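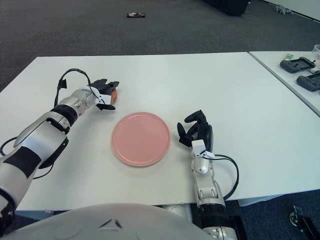 Why Do Plates Have Edges?

Go get a plate. Any plate! (Ask first if it's one of the fancy ones.) Put it on the table and crouch down until your eyes are level with it. See how the outside goes up a little? That part is called the rim, and I think about rims way more than a grown-up probably should.

I started thinking about them when I was eight and dropped 35 peas on my grandmother's rug. I had put them on a flat cutting board, because I was in a hurry and the plates were on a high shelf. Peas are round, and round things roll. On a flat board, one tiny tilt is enough to send them off the side. On a plate, a rolling pea has to climb a little hill first, and most peas run out of push before they get to the top.

Sauce is the same. Liquids spread out as far as they can until something stops them, and gravity pulls them toward the lowest spot. A plate is lower in the middle, so your gravy stays where your potatoes are.

So why don't we eat everything out of bowls? Try cutting a pancake in a bowl and you'll find out. Your knife bumps into the side and your elbow ends up in a funny place. A plate is a kind of in-between thing – flat enough for cutting, curvy enough for catching.

Now, why are so many plates round? One big reason is how they used to be made. A potter puts a lump of wet clay on a spinning wheel and presses on it, and anything shaped while it spins comes out round. My friend Lâm Lại makes plates this way in a studio called Grinby, and she let me try it in October. Mine came out like a hat. She says her kiln, the very hot oven that bakes the clay hard, goes over 2000 degrees Fahrenheit, so you can't use the one in your kitchen!

Not all plates are clay, of course. Some are glass, some are metal, some are plastic, and some are paper (those ones get floppy if you load them with watermelon, I have tested this).

Something to try at home

You need a plate, a flat tray and a small orange, or a ball if you're out of oranges. Set the orange in the middle of the tray and slowly lift one side. Stop when it rolls off. Now do the same with the plate. Which one could you tip farther? Do it over something soft, and use a plate that won't break.

Then try a dry pea and a grape. I got a different answer with the grape every time, and I'm still working on why.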